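Palacios -- third album by Larside, on vinyl and CD

Palacios is the third full-length record from pop duo Larside, and the first they have made outside their home studio. The album has 14 songs and runs a little under an hour. The lead single, "Lallden," opens side A, and the closing track is a longer version of the piano ballad the pair played on their spring tour.

We stock the album in two formats. The vinyl edition is a double LP in a gatefold sleeve, with printed inner sleeves carrying the full lyrics. The CD comes in a card wallet with a 56-page booklet of studio notes, handwritten lyric drafts and credits. Both have the same track list in the same order. The short spoken intro to "Cold Kitchen" is on the CD only.

This site uses cookies to remember your basket and to measure visits. Accept all / Manage settings

Larside wrote most of the songs over one winter and recorded them with a live drummer, a change from the programmed beats on their first two albums. The synths are still there, especially on "Night Bus" and "Second Name," but they sit further back in the mix. Vocals are shared evenly this time. Listeners who came in with the last album will find the first half familiar. The second half is slower, with two songs that have no drums at all.

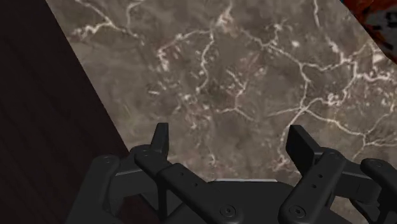 Hanna Vasylenko: I got the vinyl when it came out and have played it most evenings. Side C is the best thing they have done. "Second Name" sounds much fuller than it did on the stream, and the bass is not so boomy. My only complaint is that "Lallden" fades out too early -- the live version goes on for another minute and I was hoping they would keep that ending. Mine arrived flat and clean, no pops.

The longer ending of "Lallden" is on the 12-inch single, sold separately. It has the extended version on one side and two remixes on the other, and plays at 45 rpm. The album plays at 33.

A signed edition of the vinyl is also available while it lasts. We were given 197 copies, signed by both members on the front of the sleeve. The records inside are the same as in the standard edition. Signed copies are limited to one per customer, and we can't take requests for dedications.

Format details

Double LP: black vinyl, gatefold sleeve, download code included
CD: one disc, card wallet, 56-page booklet
12-inch single: black vinyl, plain sleeve with center hole, no download code
Label: Tutedska
Release: October

Shipping and returns

Orders placed before 2 p.m. are packed the same day. Records go out in stiff mailers with corner protection, and the discs are shipped inside the sleeve unless you ask for them to be packed separately -- add a note at checkout if you prefer that. Unopened items can be returned within 14 days. If a record arrives warped or skips, send us a short message with your order number and we will replace it or refund you. Signed copies can be refunded but not replaced once they are sold out.

Download codes are printed on a card inside the gatefold and can be used once.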